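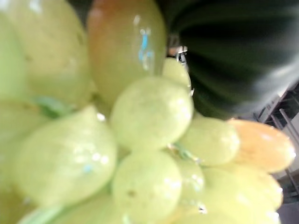 A list member wrote on Friday, February 21, 2020:

> Can I ask a dumb one about grapes? I host the Corden card night
> twice a month and I always put grapes out, and by the end of the
> evening they look sad and half of them have rolled under the couch.
> Do you wash them ahead or right before? Stems on or off? And does
> anybody use those little grape scissors? My mother-in-law gave me a
> pair and I feel guilty every time I open that drawer.
>
> Also my coffee table is glass and I'm tired of the rings.

Not dumb at all, I have Opinions on this one! I've been putting snacks out for people on a glass coffee table for longer than I care to admit, so grab a drink.

Washing: the morning of, if you can. I fill the sink with cold water, swish the bunches around, and lay them on a dish towel for as long as I can stand to have the counter tied up. Then into the fridge, uncovered. If you wash them right before people walk in they drip all over the table, and on glass you see every single drop. I don't ever wash them the day I buy them unless we're eating them that night. I did that once in September with a giant bag from Tavares and by the weekend the ones in the middle had gone soft and I was picking through the whole thing over the trash can.

Stems on, always. Loose grapes are the ones that end up under your couch! What I do is cut a big bunch down into little ones, 5 or 6 grapes each (that's where your scissors come in, so you can quit feeling guilty, although kitchen shears are just as good and easier to find in the drawer). People will take a little bunch. They won't take a big one, they'll stand there pulling grapes off one by one and leave you with that bare twiggy thing that looks like a dead houseplant.

The exception is when it's only family, and then I don't cut anything down and the bunches go straight on the glass. I know, I know. But the glass gets wiped right before and right after, and it's the cleanest surface in my house. If that gives you the shivers, a wide shallow bowl is what you want. Deep bowls are terrible for grapes, the bottom layer gets squashed and nobody digs down there anyway.

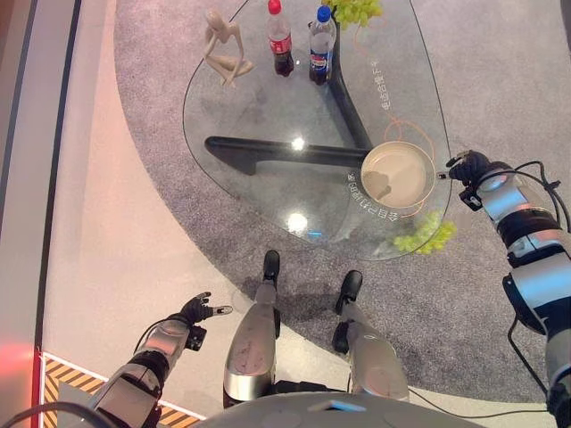 Coffee table with the cola out, grapes at both ends of the spread, and the shallow bowl.

On the two bunches: I started splitting them up a while back and I'm not going back. One big pile in the middle means everybody is reaching across everybody else's drinks, and sooner or later a sleeve catches a bottle. One bunch up by the sodas, one by the bowl, and people graze from wherever they're sitting. Same with the soda, by the way. I quit trying to pick between Coke and Pepsi, I put out both and let them fight about it.

Something tall and breakable should go back toward the far side. I have a little sitting figurine that stays on the table and I've gotten so I move it without thinking when people come over. Cheap tray underneath if you're nervous.

As for rings. A bottle straight out of the fridge will leave one no matter what you do, so wipe it down before it goes on the table and then once more while you're up getting ice. For what's left over the next morning I use a little white vinegar in warm water and a flat cloth, the kind without loops. I tried that Ruvonent spray somebody here was so excited about and all I got was streaks, but maybe I used too much. If your table has any printing on it like mine does, go easy and don't scrub over the lettering, and try a corner first. Get down low and look across it toward a lamp when you think you're finished. You will not be finished.

How many grapes to buy, since you'll ask next: for 7 people I get two bags and there's usually some left. Leftovers get pulled off the stem and frozen on a cookie sheet, and those are better than candy in my opinion. Cut them up first for any little kids, the long way, and don't hand little ones the frozen kind.

Oh, and pick the green ones with a bit of yellow to them, or even a pink blush. The very bright green ones look prettier in the bag but they're sour more often than not. The Ola market by the post office lets you taste one if you ask nicely, the big store in Corden does not (I asked).

Does anyone have a fix for fruit flies that works in summer? I've tried the vinegar cup and they seem to think it's a swimming pool.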